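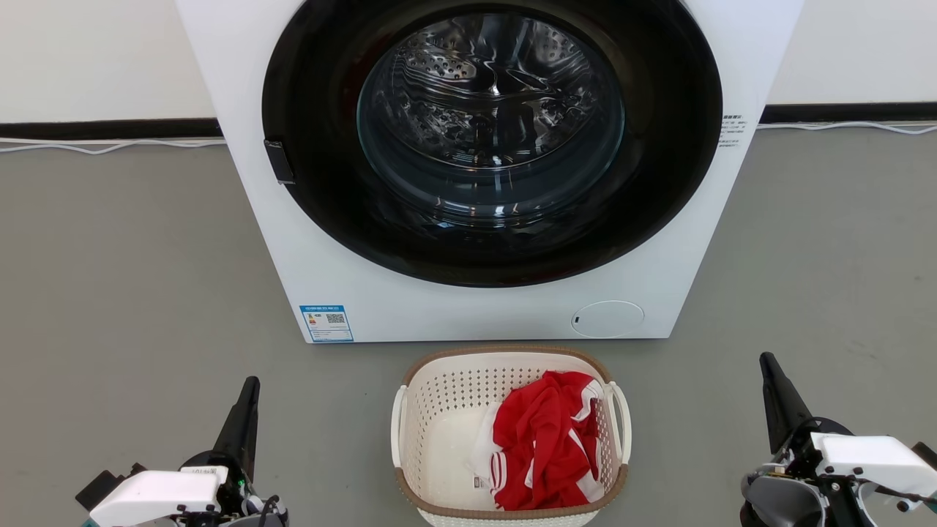
The two-arm laundry unit at the washer, basket in place and door closed.

Preparing a Laundry Area for the Clerwood Loading Service
By Graham Bloxham
October

Households considering the Clerwood loading service should prepare the laundry area before the first visit. The service supplies a two-arm unit that moves clothing between a basket and a front-loading washer. It is offered by subscription at 174 dollars a month, with a minimum term of 2 months. The following recommendations are drawn from our review period, during which 43 loads were completed.

Position of the basket

Place the basket on the floor directly in front of the washer, between the two arms. An oval basket with a firm rim is preferred. Soft fabric hampers fold inward when a garment is lifted and should be kept for storage only. Leave enough room behind the basket for the door to swing fully open -- on narrow floors this may require moving the basket back by hand.

Cables lying along the baseboard should be secured before a session begins. Flat adhesive clips are adequate on painted walls.

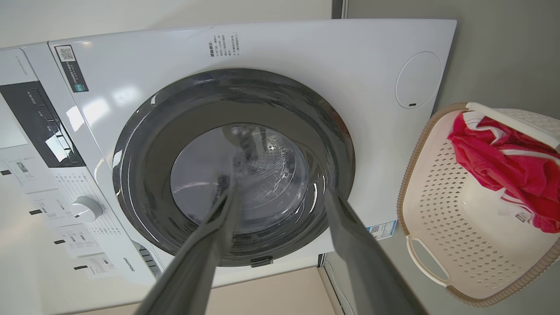 Gripper fingers extended toward the door of a Hisense front-loader.

Door and controls

The unit opens doors by the handle on the rim. Wipe the handle and the surrounding ring weekly with a damp cloth, as detergent residue reduces grip. Instruction stickers may remain on the front panel, provided that none overlaps the door opening.

The service does not select a wash program. The subscriber sets the dial and adds detergent. Households that want this step included may wish to compare the Astetti plan, which we have not tested.

Preparing garments

Empty all pockets and close zippers. Smooth sports fabrics are more difficult to grasp than cotton and should be left loosely bunched, never folded flat. Bright reds should be washed apart from whites; the unit does not sort by color. A basket may hold up to nine garments.
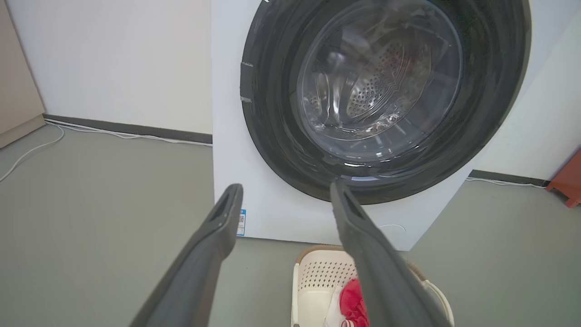 Fingers open above the basket. A red garment and a piece of white fabric share the basket and should be separated before washing.

Care of the fingers

Clean the fingers with mild soap after every tenth load and dry them completely. Solvents are not to be used. Replacement pairs are supplied by Overo and take several days to arrive -- one spare pair should be kept in the house.

Our assessment is favorable for households with a fixed laundry area and a level floor. It is less so where the washer stands in a closet.

Comments

marta_w: Does it work with top-loaders? We have no plans to replace ours.

Graham Bloxham: Front-loaders only at present.

Dell in 4B: We took the Sembiring trial last year and the door was the weak point. Good tip on wiping the handle, I never thought of that.

pkoenig: 174 a month is steep. I will keep bending down for now.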